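Mulcahy Fund small grants: Cernberg Community Larder, progress report
14/08/2022
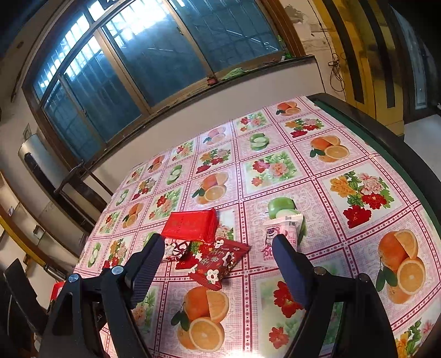
Packets on the patterned tablecloth, Cernberg.

Hello all, and thank you again for the grant. I promised you a proper update once the summer holidays were under way, so I've sat down with a pot of tea and the July paperwork (a bigger pile than I'd like!) and this is how we're getting on.

The short version is that we're busy. We gave out 556 food parcels in July, our highest month yet, and 23 of the households were new to us. A lot of them have children at home who would normally get a school lunch, so we've been adding cereal, fruit and sandwich things where we can. Fresh fruit goes within the first hour every single time, and I'd love to be able to buy more of it.

Your money has mostly gone on the fridge. We bought the tall one from Poltelis in the end, as the cheaper model had a six-week wait and I didn't fancy August without it. It came in £90 over what I'd put in the budget, and I've taken that out of the printing line. I hope that's all right with you, but do shout if you need it done another way. The receipt is with the others.

The booking system has been more of a headache. Edura set it up for us and it's lovely on a computer, but most people ring up from the bus or just turn up, so we're still running the paper diary next to it. They've said they'll make the phone version simpler. I'll believe it when I see it, but they have been very patient with me.

Opening hours: we now do 3 sessions a week, up from two, and the new evening one is already the fullest. People who work days could never get to us before, and several have told us so at the door.

Still to do before the final report: the shelving in the back store, the food hygiene refresher, and the short survey you asked for. The survey is written but I keep fiddling with question four. I'll send you a copy before it goes out, and the spending sheet will follow separately once the bank statement arrives.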